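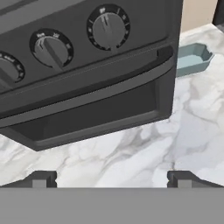
A reader, Fero, wrote in to ask whether you can plan a kitchen robot on a budget or whether the whole idea only makes sense for people with a lab and a grant behind them. Fero has read three buying guides and they all started with the arm. Which arm, how long, how strong. "And then I measured my counter," the letter goes on, "and I don't think any of them would fit next to the toaster oven, so what was I reading for?"

Well, Fero, you did the measuring, which puts you ahead of where I was! I started with the arm too. I had a spreadsheet going, with reach in one column and price in another, and I had it sorted so nicely that it took me until September to notice there was no column for my kitchen. So here are my tips, in the order I wish I'd done them.

Start with the chores, on paper. Write down the things you want handled and be picky about it. "Help with cooking" is no good. "Turn the oven knob to a setting," "pull the door down by the handle," "move a bottle from the front of the counter to the back" are good, because you can ask a seller about each of them and get a yes or a no. My first list ran to two pages and I cut it down to what fits on an index card (the dishwasher went first, and I still miss it).

Then look at your appliances before you shop for anything. Round dials with a raised grip across the face are easier to plan for than flat touch panels, at least in my experience, since a two-finger gripper has something to close on. A long bar handle on a door is great. A tiny recessed pull is a headache. If you're due to replace a toaster oven anyway, replace it first and plan the arm around the new one. I did it backwards and had to redo all my measurements.

Tape out the reach. Painter's tape, a piece of string and a pencil are all you need. Cut the string to the reach the seller gives you, hold one end where the base would go, and swing it. Do it again at the height of the upper cabinets. I had a spot all picked out by the wall and the string showed me the arm would spend its life bumping into a cabinet door every time somebody left it open. Leave the doors open when you do this test. All of them, because that's how your kitchen really looks at dinner time.

Check the gripper opening against your own stuff. Get a ruler and measure the paper towel roll, your usual jar, a mug, the hot sauce. Then look at the widest opening on the spec sheet and take a little off it, because you want some slack on each side. Sellers love to quote how much weight an arm can hold, and hardly anything in my kitchen is heavy, but plenty of it is fat.

Try it in simulation before you pay for anything. This one saved me the most money, and it's less scary than it sounds. You build a rough computer version of your counter, drop in a model of the arm you're looking at, and see if it can get its fingers around things without knocking over the neighbors. A plain version is fine. Marble or laminate, it doesn't matter for this, but the depth of the counter and the height of the cabinets matter a lot, so take those from a tape measure and not from memory. I set mine up over a long weekend with plenty of coffee and ruled out one arm completely before lunch on the second day.

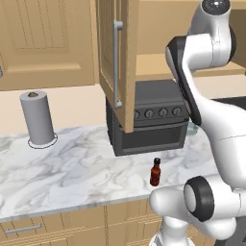 Once you've got a layout that works, move the small things around in it. Put the bottle close to the front edge, then push it back, then stick it right in front of the oven door. You'll find out fast which spots are trouble, and those spots cost nothing to fix: you just stop putting things there. I keep a clear patch in front of the oven now and I'd recommend it even if you never buy a robot.

Okay, money. I keep the budget in three parts: the arm with its gripper, the mounting, and everything else. The mounting is the one people forget. I asked two places for a quote on a base that would go beside a counter without drilling into it. Geslow came back at 800 dollars, and Prandard wanted more than that and couldn't tell me when it would ship. I hadn't set aside a penny for it! So call about the base early, while you can still change your mind about the arm.

The everything else pile is cables, a power strip with a proper switch, spare finger pads, and something to protect the counter while you're learning. I put roughly 100 dollars in there and it went quickly. Spare pads especially. Order them with the arm so you only pay shipping once.

Questions I'd ask any seller before handing over a card number:

Can I buy the finger pads separately, and do you keep them in stock?
What happens when the power cuts out in the middle of a move, does the arm hold or does it sag?
Is there a simulation model I can download before buying?
How do I wipe it down, and which parts can't get splashed?
Who do I call, and is it a person?

Pešek answered all of these in one email, which is why they're still on my short list even though they aren't the cheapest. Another shop sent me a brochure. I asked again and they sent me the same brochure.

A word on secondhand. I'd buy a used base or a used table without thinking twice, but for the arm itself I'd want to see it run for a good long while, and I'd want the controller and the software license in the same sale. Get that in writing. A cheap arm with no license is a very large paperweight and you'll be dusting it for years.

And if you share your kitchen, show the others your tape marks before you order. Mine stayed on the counter for a week and we found out that the base was planned for exactly the place where the groceries get dumped. We slid it over a bit, swung the string again, and lost one knob on the far side. I can live with turning that one myself.

Fero, send me your counter depth and the height to the bottom of your cabinets, and tell me which chores made it onto the card. I've still got my spreadsheet, with the extra columns now, and I'm happy to run your numbers through it.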